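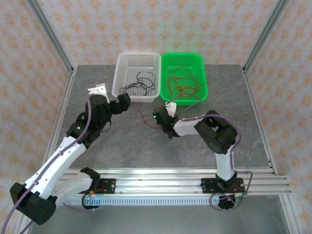 Milena Tordai
Project coordinator, Nimunau Repair and Reuse

Progress report to the Economou Fund
Date of report: 2024-01-15

1. Purpose of this report

In this report I describe the work done in Stosau with the second part of the grant. The first part was spent on the rent and on the basic tools, and it was reported separately. I follow the order of headings in the grant agreement, so that it will be easy to compare the plan with the results.

2. Collection of small appliances

We have now eight collection points in Stosau. Five of them are in schools and the others are in the library, the sports hall and the town hall. People may leave there lamps, kettles, radios, toasters and other small things with a cable. We do not accept washing machines or anything with a screen, but they are left at the sports hall quite often. The town takes them away for us once in a month and does not ask payment for this.

Since the last report we received 200 appliances. Of these, 100 were repaired and given to new homes, and 50 were taken apart for parts. The rest is still waiting on the shelves, mostly kettles. For kettles we have difficulty to find lids and bases which fit, and the producers change the shape of the base very often. I would like to discuss with the Fund if we should continue to accept them.

3. Storage and sorting of parts

The plan said that all parts would be sorted by type of appliance. We tried this in the beginning and it was slow, and the same switch could be found in four different drawers. Now we sort by type of part: switches, plugs, motors, heating elements, springs. Thin wires are kept by color in plastic baskets with holes, the black ones in a white basket, the brown and orange ones in a green basket. They still tangle. Longer cables with a plug are rolled and tied, and this takes more time than we wrote in the plan.

The list of parts is kept on paper and copied to the computer at the end of each week. Two weeks in the autumn are missing from the computer list. The paper sheets exist and they will be copied before the next report.

4. Evening courses

The basic course was held twice. It has six evenings and covers safe work with electricity, use of the meter, changing a plug, changing a switch, simple soldering and cleaning of contacts. The soldering evening was too short both times. In the next course it will be divided in two evenings, and the evening about cleaning of contacts will be joined with the one about switches.

The participants were asked to fill a form at the end. Most of them wrote that they want more practice and less theory. Several wrote also that the room is cold – this is true, and we have bought a second heater from the line "small equipment". The course for young people did not start. The schools asked us to wait until the new timetable, and we agreed.

5. Cooperation with Rudico

Rudico continues to deliver to us fuses, solder and heat shrink tubes at a lower price. One delivery came with the wrong fuses and was changed without cost. They have also offered a used test bench for appliances. Before we accept it, it must be checked by a qualified person, and the cost of this check is not in our budget. I ask the Fund to allow that we move a small sum from "printing" to "services". The leaflets were cheaper than planned, and this money is not needed there.

6. Changes from the plan

The open repair day was moved to February. The hall which we had reserved was needed by the town for another event, and the other free dates were too near to the holidays. The posters are already corrected.

The rule about prices is also changed. In the plan, all repaired appliances were free for everybody. Now people who can pay are asked to give a small amount, and families sent by the town social office still pay nothing. The income is shown as its own line in the financial table.

7. Next steps

Until the next report we will hold the open repair day, start the course for young people, finish the parts list and write a short guide for the collection points – mainly about what can not be left there. The financial table and the copies of the invoices are sent in a separate envelope. One invoice, for the second heater, is not yet received from the shop and will be sent later.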